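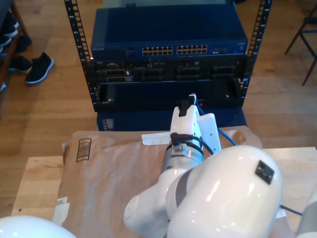

Report No. 3, page 1

Tilton Reading Rooms: shared network and local storage
Progress report to the Đàm Fund
Period covered: April to November 2022

Summary for those who only read the first page

The rack is up and the switch is in it. The server chassis is mounted directly beneath the switch. One bay is still empty, and the service that we promised readers at Tilton would have by the end of the summer is not yet something they can use. We have spent £1,592 of the equipment line in this period and we are not asking for more of it at present. We are asking for patience on the timetable, and we would understand if the Fund wanted more than our word before giving it.

The two earlier reports were cheerful. We reread them before writing this one and found several sentences that we would not sign now. "Substantially complete" appears in both. In the first it referred to a quotation, and in the second to a delivery.

1. The rack itself

We chose an open frame over a closed cabinet. The black uprights, with their square mounting holes, leave the front of everything in plain sight, and it was the cheaper choice by a fair margin. The supplier, Oltitz, recommended a cabinet with a glass door and a lock. Their argument was dust and fingers. Ours was that the equipment room already has a lock and that a glass door would mostly serve to make the thing look finished.

We still think that was right, with one reservation. The room has a wooden floor, and people walk across it to reach the stationery cupboard. An open frame in a room with foot traffic will need dusting, and dusting is the sort of job that is in nobody's description. We have written it into the monthly list. Whether it gets done is a matter for the next report.

2. The switch

The network switch is a NETGEAR unit in dark blue and sits at the top of the stack, with its ports facing forwards in two blocks. Our original plan put it lower down, at a height where a person could plug things in without reaching. It was moved up after the cable runs were measured again and found to come in from the ceiling side. We mention it only in case anyone compares the rack with the drawing in the application, where it is shown in the wrong place.

Nine rooms are to be connected. All nine have had cable pulled to them. We want to be careful with that statement. Pulling a cable to a room means that there is a cable in the room. Until both ends are terminated, tested and labelled it does no one any good, and our contractor's invoices used the word "connected" for the first stage. We have asked for the wording to be changed and have held back the final payment on that portion until it is.

The testing, so far as it has gone, has been dull, which we take as a good sign. 23 runs have been tested from end to end. Two of them failed at first and passed after being terminated again. We do not know why they failed. The contractor's explanation was "a bad batch of plugs", and it may be so, though the other plugs came out of the same bag.

3. The server

The black chassis under the switch was bought refurbished. The application described it as "equivalent to new". We did not see the evidence for that phrase then and have not seen it since. What we can say is that it was bought with a short warranty, that the warranty is in the folder, and that the Fund's own guidance allows refurbished equipment so long as the storage is new. The storage will be new. It has been ordered separately.

Our larger doubt is about what the server is for. The application lists the scanned parish newspapers, the oral history recordings, the room booking system and "future community uses". The first two are real. The scans exist, they are at present on portable drives in a drawer, and they ought to be somewhere better. The booking system already works perfectly well on paper and we have seen no one complain about it. The last item was, we suspect, put in to please the reader of the application. We propose to drop both it and the booking system from the list of outcomes, and to be judged on the newspapers and the recordings.

If the Fund feels that this makes the project smaller than the one it agreed to support, we would have to agree.

4. The empty bay

Below the server there is an empty bay, kept for the backup unit. It was meant to be filled in April, at the very start of this period. Oltitz gave us a delivery date, then a second date, then a form to fill in so that we could be told about further dates automatically. The form works well. The unit has not come.

There is a small red light showing in that bay, low down and near the middle. Visitors to the room ask about it more than they ask about anything else. We have put the question to Oltitz and received a leaflet covering several products, none of which we are sure we own. Until someone gives us a straight answer we are treating the light as something unexplained and have recorded it as such in the fault book. We would sooner report it in those terms than repeat the suggestion that it is "probably normal".

We want to be plain about what the gap means. Without the backup unit, anything placed on the server exists there and on the drives in the drawer. It would be wrong to describe that as safe storage. No original material has been thrown away or handed back to lenders on the strength of the new system, and none will be until the bay is filled and a restore has been tried from start to finish. By "tried" we mean that someone deletes a copied newspaper and gets it back.

5. The base unit

At the bottom of the stack is a dark blue box which came with the rack bundle. It was listed as an extra at no charge. We have been around long enough to wonder what an extra at no charge costs, and the answer in this case seems to be floor-level space we would otherwise have left clear. It does no harm where it is. Its paperwork is incomplete and it is left out of the asset list until we have a serial number we trust.

6. The work table

A light wooden table stands in front of the rack for setting up leads and connectors. Its top is pale and marks easily, so it is covered with brown kraft paper held down with white tape. The paper has crumpled and will be replaced. It was saved from packing material and cost nothing, and we mention it in case the Fund has noticed the line for "protective matting" in the budget. We did not buy the matting. The money is unspent and can be returned or moved, as the Fund prefers.

Leads do end up lying across the table while work is going on, including the blue network ones. We have asked for a proper hook rail on the wall beside the rack. A lead on a table gets a mug put on it sooner or later.

7. The Zarnlow link

The application promised that the reading room at Zarnlow would be able to open the Tilton scans over a shared connection. We have nothing good to report. The building at Zarnlow has a line which slows badly in the afternoons, and those are the hours when the room is open. Two providers have told us that it will improve. Neither would put a month to it in writing.

Our suggestion is modest. A copy of the newspaper scans could be carried to Zarnlow on a drive and refreshed each quarter. It is unglamorous and would not make much of a paragraph in an annual review, but readers there would have the newspapers. We would like the Fund's view before doing it, as it is a change to the agreed plan.

8. Money

Spent on equipment in this period: £1,592. That covers the rack, the refurbished chassis and the connectors. The switch was paid for in the previous period and appears in the last report. The backup unit has been ordered but not paid for, and will not be paid for until it is in the building.

The contractor's final payment is held back, as explained in section 2.

Matting: unspent.

Training: unspent. There is nothing yet to train anyone on. The training provider has offered to run the session anyway, "to build confidence". We declined.

9. What we expect before the next report

The two remaining jobs that depend on us are labelling the tested runs at the rack end and writing down, on one sheet of paper, which room goes to which port. Both should be done before the next report and there is no excuse if they are not.

The backup unit depends on Oltitz. We have no confidence in the present delivery date and have asked what it would cost to cancel and buy elsewhere. If the reply is slow in coming, we shall ask the Fund for permission to do that without waiting for the figure.

The copying of scans from the portable drives will start once the new storage is fitted. We do not intend to give a completion date for it until the first box of newspapers has gone through and we know how long a box takes. The date in the application was worked out before anyone had opened one.

Copies of invoices, the test sheets and the relevant page of the fault book are attached. The asset list will follow when the base unit has been sorted out.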